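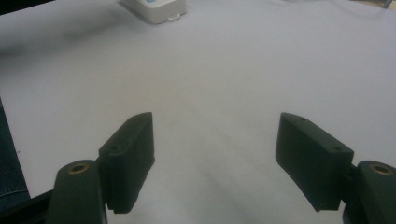

The pale work surface at station level, Dikar workshop.

Search this site Search Go Advanced search

We use cookies to keep this website working and to measure visits. By continuing to browse you accept our use of cookies. Accept Settings

Visit to the Dikar Workshop, Clinora

In March a delegation from the Lumbao Institute for Home Safety was received at the Dikar workshop in Clinora. The purpose of the visit was to see how everyday electrical goods are laid out and handled at a workstation, and to discuss what could be adopted in the Institute's own teaching rooms. The delegation was led by Elfriede Ostermann and welcomed by Arnel Ignacio, head of the workshop.

The program began at 9 a.m. with a short presentation. Mr. Ignacio explained that Dikar moved into its present rooms after the former Fadine textile store closed, and that the building provides 783 square meters of usable space, of which 381 are given over to workstations and shelving. The remainder is used for teaching, storage and offices. Last year 40 trainees completed the basic course.

The delegation then proceeded to the workstations. Members took particular interest in the plain, matte finish of the tabletops, on which small parts and cables are easy to find. Maribeth Layug asked how the surfaces are cleaned and was told that a damp cloth is used at the end of each shift. Smudges are accepted as a normal result of daily use. 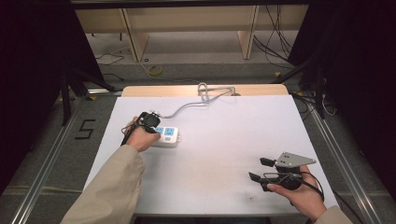 By Rhea Lumbao, Office of External Relations

At station 5 the subject was the power strip. A short white model with light-blue socket faces had been placed on the white board, its gray cable running back to the wooden edge and ending in a loose loop. The discussion turned to cable length. Ms. Ostermann observed that household users often coil the spare cable tightly and leave it behind furniture, and that the Institute advises against this when the strip is under load. Mr. Ignacio agreed, and added that trainees are taught to check the full length of the cable by hand before a strip is put away.

The aluminum rails along both sides of the table were also noted with approval – the Institute's own tables have no side rails, and small items are regularly lost to the floor. The light wooden shelving behind the station was considered a suitable pattern for the Institute's smaller teaching room, subject to measurement.

Lunch was served at noon. In the afternoon Maricica Iordache presented the Institute's course on extension leads and adapters, and 2 sets of the printed course materials were handed over to the workshop library. A return visit by Dikar staff has been proposed, and the date will be agreed between the two offices.

The Institute thanks Mr. Ignacio and his colleagues for their hospitality. Members who wish to consult the full notes of the visit may request them from the Office of External Relations.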